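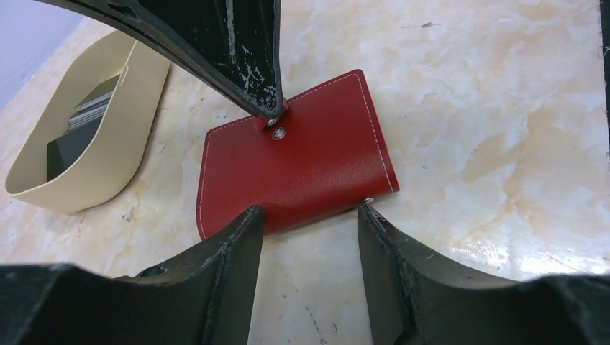 Fig. 4. Red wallet with white stitching and a snap tab.

Section 3: Setting up your travel budget in Vadenum

Okay, so you've got Vadenum installed and you've made your account (if you haven't, go back to Section 2, it's short). Now we get to the part I like best, which is telling the app how much money you have for a trip and where it's supposed to go. I've set this up for my own trips, for my sister's, and for Meifang Yu's giant family reunion in Pevdale, and I still do it in the same order every time.

You'll want a quiet half hour and your bank statement from your last trip. A guess will do if you can't find one.

3.1 Make the trip

1. Open Vadenum and tap New Trip on the home screen.
2. Type a name. Keep it short! Long names get chopped on the summary page and then you have three trips all called "Summer visit to".
3. Pick your home currency first, then your trip currency. If you do it the other way around the app fills in home currency for both, and you'll have to start the trip over.
4. Enter your total. I mean everything you're willing to spend once you're there. Flights go in a separate place (see 3.4).
5. Tap Save. You should land on a page with one big number and a gray bar under it.

Note: If the gray bar doesn't show up, close the trip and open it again. It did this to me all through April and then an update mostly fixed it.

3.2 Set up your envelopes

Vadenum calls its categories envelopes. You get six to start with, and you can add more, up to 30. Please don't add 30. I tried it once and spent my whole vacation deciding whether a pretzel was Snacks or Street Food.

1. From the trip page, tap Envelopes, then Edit.
2. Delete the ones you won't use. Swipe left and confirm.
3. Put an amount in each one that's left. The number at the top counts down as you go.
4. Leave something in the envelope called Loose. That's your cushion. On a trip of a week or so I put 200 in there and feel pretty good about it.
5. Tap Done. If the number at the top is red, you've handed out more than you have, so go back and trim something.

Caution: Deleting an envelope also deletes any spending already logged in it. There is no undo! Move the spending first (press and hold on an entry, then Move To).

3.3 Cash and cards

The app keeps cash and card money apart, and at first I found this so annoying. Then Yichen Lü, who tested an early draft of this guide for me, pointed out that it's the only way to know how much you should still have in your pocket at night, and now I check it every evening before bed.

1. Go to Sources and tap the plus sign.
2. Choose Cash and type in what you're carrying right now. Count it, coins too.
3. Tap the plus sign again and choose Card. You only need a nickname and the last four digits. Never type in the full number, the app doesn't ask for it and doesn't need it.
4. Repeat for each card you're taking. Two is plenty for most people.
5. When you take money out of an ATM, log it as a Transfer from card to cash. If you log it as spending, it gets counted twice, once at the machine and again when you buy lunch.

Note: ATM fees go in as their own entry. I keep a tiny envelope for them. Mine came to 42 on my last long trip, which made me a lot choosier about machines.

3.4 Things you've already paid for

Flights, deposits, that museum pass you bought back in winter. These go under Prepaid so they don't eat into your daily number.

1. Tap Prepaid on the trip page.
2. Add the item, the amount and (if you like) the booking reference.
3. Leave the switch marked Count in Daily turned off.

If a hotel takes half now and half at the desk, add the first half here and give the second half its own envelope. Suqin Xia does it with one entry and a note to herself, and that works too as long as you read your notes. I don't read my notes.

3.5 Sharing with someone else

1. Open the trip and tap People, then Invite.
2. Send them the code. It's good for one day.
3. Once they've joined, choose View or Edit for them.

Caution: Two people editing the same entry while offline will give you two entries. Check the list when you're both back on wifi and delete the extra.

That's the basic setup. Your daily number should now be on the trip page, right under the bar. If it looks wildly wrong, check your dates first, then your currency. Section 4 covers logging what you spend and splitting a bill at the table.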